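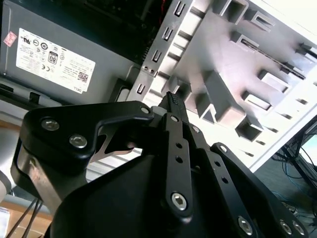 Demham Reuse Workshop — Desktop Refurbishment Team

Progress report to the Oditz Fund
7 Mar 2023

Period covered and summary

This report covers work on the desktop computers since our last update. The grant pays for parts, test equipment and bench time to get 200 donated office desktops working again and passed on to households and small groups in Demham. All of the machines have now been delivered. Stripping, cleaning and testing are under way, and the first finished computers have gone out. We are behind on storage drives and ahead on power supplies. Both are explained further on.

Intake

The computers came to us in two deliveries from Cakunier, who were clearing an office building. Most are Dell desktops of much the same age, which has made the work simpler than we planned for. Parts can be moved from one case to another with few surprises, and the same set of instructions covers nearly every bench.

Each computer gets a job card when it arrives. The card stays taped to the case until the machine is signed off or broken for parts. In the first weeks we kept the same details in a spreadsheet as well, but the two drifted apart and people trusted the cards. The spreadsheet is now filled in from the cards at the end of each working day and at no other time.

The second delivery arrived stacked without packing between the cases. A few side panels were bent and would not slide back on. Panels that can be straightened by hand are straightened. The rest are swapped from cases that are being broken for parts.

Opening and cleaning

The side panel comes off first and the inside is checked before any power is applied. We look for loose screws, damaged cables, swollen capacitors and anything that has fallen into the case. Dust is brushed and blown out at the extraction bench. The drive bay cage takes longer than the rest of the case, as dust packs into the corners where the sheet metal folds. Csenge Fekete, who leads the bench team, has changed the order of work so that the drives are taken out before cleaning begins. This gives better access and the drives can go straight to be wiped.

We have also stopped removing the power supply for cleaning unless there is a reason to. Taking every one out was in the original method, and it added time at both ends of the job with little to show for it.

Power supplies

The original budget allowed for replacing a good number of power supplies. So far very few have needed it. The Dell units are being kept wherever they pass the load test, and those with an 80 efficiency badge on the label are marked on the job card, so that they go into the machines likely to be left on for long hours. The label details are copied on to the card while the case is open, to save taking the panel off again later.

Two power supplies failed under load and were withdrawn. We do not open or repair failed supplies. They are put in the locked cage and collected with the other electrical waste.

With your agreement, we would like to move the unspent part of the power supply line to storage drives.

Storage drives

Every drive that arrives is either wiped and verified or destroyed. No computer leaves with its old data on it. The wiping itself is going to plan, but more of the drives than we expected are failing the health check afterwards. They will hold data, but we would not want to hand them to a family and have them stop within months.

Replacement drives were ordered from Tóth in February. The first box came on time and the second was delayed. Finished machines without a drive are waiting on the racking, and this is now the main thing holding up the work. Tóth have agreed to send part orders as stock comes in — we had been waiting for a full box each time.

A smaller problem is mounting hardware. Some bays have lost the carriers or screws that hold the drive steady. We have begun keeping every screw and carrier from the scrapped cases in labelled tubs, and so far that has met the need without any spending.

Testing and sign-off

After reassembly each computer runs a memory test, a drive test and a longer test with the processor working hard. The person who tests a machine must not be the person who rebuilt it. This rule has caught cables left unplugged from the front panel and one fan fitted the wrong way round. Nine computers have been returned to the bench after testing, and all nine were put right and signed off at the second attempt.

Passing on

Finished computers are leaving with a keyboard, mouse, monitor and a one-page starting guide. Collection from the workshop has worked well. Delivery has been harder, mostly on account of the monitors, which take up more room in the van than the computers do. We are asking people to collect where they can and keeping the van for those who cannot.

The starting guide has been rewritten once already. The first version spent too long on the parts of the computer and too little on how to get on to the internet. The new one begins with connecting to wi-fi and moves the rest to the back.

Spending

Spending is within budget overall. Cleaning materials are slightly over, mainly for filters for the extraction bench. Tools are under. Storage drives will go over if the change requested above is not made. No spending has been moved between lines without asking you first.

Next period

The bench team will finish opening and cleaning the second delivery, then work through the racking as drives arrive. Machines not worth rebuilding will be broken for parts once their drives have been dealt with. We also plan to replace the worn mats on the benches nearest the door.

Decision requested

Please confirm whether the unspent power supply money can be used for storage drives. The next order to Tóth is ready to send and will go as soon as we have your reply.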